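泽尔斯特德社区换物周启动 旧书与水果可装盒送出

2023年3月

泽尔斯特德(Zelstead)社区的换物周本月启动,今年首次把“书和水果同盒”列为单独一类。居民可以把家中不再使用的儿童读物、练习册与一份新鲜水果装进同一只敞口浅盒,送到里恩蒙特(Rirnmont)街的登记点,由登记点转交给有需要的家庭。

换物周由当地居民团体“马扎”(Mazza)发起,今年是第2届。去年那一届只收衣物、餐具和小件家具,书籍放在衣物类里一并登记,结果不少书压在袋子底部,书角折了,封面也有磨损。负责登记工作的托马斯·阿马托(Thomas Amato)表示,今年把书单独列出来,主要是为了避免这种情况。

“书要平放,水果放在一头,不要压在书上。”阿马托说,“盒子不需要盖子,登记的时候一眼就能看清里面有什么。”

按照马扎公布的办法,每户最多可送8盒,盒子大小不限,边沿不宜太高。纸盒、塑料盒、旧抽屉都可以用,外壁有轻微磨损不影响登记。居民多半在家里腾出一块平整的地方装盒,餐桌、书桌、铺好的床都行。

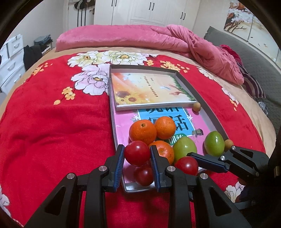
水果的种类没有硬性规定,要求是表皮完整、当天可以食用。橙子、橘子这类带皮的水果最受登记点欢迎,存放时间长,不容易碰伤。西红柿也在接收之列,但要放在靠边的位置。草莓、切开的瓜类和已经去皮的水果不收。阿马托解释说,登记点没有冷藏设备,软的水果放到下午就很难再送出去了。

书籍方面,今年收得最多的预计仍是小学低年级读物。里恩蒙特街一带有不少双语家庭,中文练习册、看图写话和拼音读本每年都有人打听,但送来的数量一直不多。马扎在通知中专门提到,欢迎送中文低年级教材和课外练习,写过几页的也可以,只要后面还有足够的空白页。已经全部写完的练习册请自行处理,不要装盒。

换物周的全部支出为2,000元,由马扎的会费支付,用于租借折叠桌、印制登记单和购买标签纸。登记单一式两联,一联贴在盒子外侧,一联由送盒人留存。单子上需要写明书名、适合的年级和水果种类,不必写送盒人的姓名。

去年参加过换物周的埃尔曼诺·帕伦博(Ermanno Palumbo)今年准备送出孩子一年级和二年级用过的书。他说自己头一天晚上把书找了出来,先按年级分开,再看哪些还能写。水果是早上去伊德内斯(Idness)市场买的。

“书从柜子里拿出来,总有几本是忘了的。”帕伦博说,“有一本孩子只写了开头,后面都是新的,放着也是放着。”

他提醒第一次参加的邻居,装盒前最好先把水果擦干净,再看一下盒底有没有铺平。书放进去以后,封面朝上,方便别人看书名。如果水果比较多,可以先把书摆好,剩下的地方再放水果,放不下的单独拿一个袋子装,到登记点再合在一起。

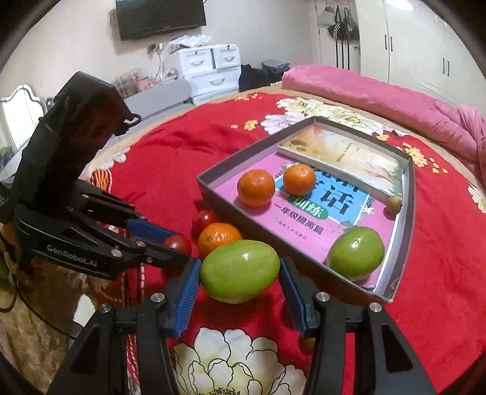 登记点每天上午开放,下午用来分送。收到的盒子按年级摆放,需要的家庭可以自己来取,也可以提前登记,由马扎的成员送到楼下。每户每次领取一盒,领完之后如果还有剩余,可以再领。领取时不需要出示证明。

有居民在意见簿上提出,水果和书放在一起,果汁可能弄脏书页。马扎答复说,登记时会逐盒查看,发现水果有破皮的当场取出,书留下。送盒的居民也可以在书和水果之间垫一张干净的纸,或者用小袋子把水果套好。袋口不要扎死,免得闷坏。

盒子本身可以回收。领取的家庭把书和水果拿走后,可将空盒送回里恩蒙特街登记点,供后来的人使用。去年换物周结束时,登记点里还堆着一批没有人认领的纸袋,今年改用盒子,马扎希望能多周转几次。不愿意留下盒子的居民,请在登记单上注明“盒子取回”,两天后到原处领取。

衣物、餐具和小件家具的登记办法与去年相同。衣物请洗净叠好,成套的餐具请用报纸包好后再装箱,小件家具需提前留下尺寸,由登记点安排摆放位置。电器今年仍不接收。毛绒玩具可以送,电池玩具请先取出电池。

马扎印制了600张登记单,放在登记点门口和伊德内斯市场入口处,居民可以自取,填好后随盒子一起带来。没有拿到单子的,现场也可以补填。字迹请尽量写清楚,年级一栏不要空着,不确定年级的书可以写“低年级”或“高年级”。

换物周结束后,没有送出的书会转到泽尔斯特德社区阅览室,由阅览室决定上架还是继续送出。水果当天分完,不过夜。阿马托说,如果今年书和水果同盒的做法进行得顺利,7月的夏季换物活动也会照此办理,届时还会加上文具一类,铅笔、尺子和没有用过的本子都可以放进盒子里。

需要咨询的居民可到里恩蒙特街登记点询问,或在登记点门口的意见簿上留言,马扎成员每天收登记单时会一并查看。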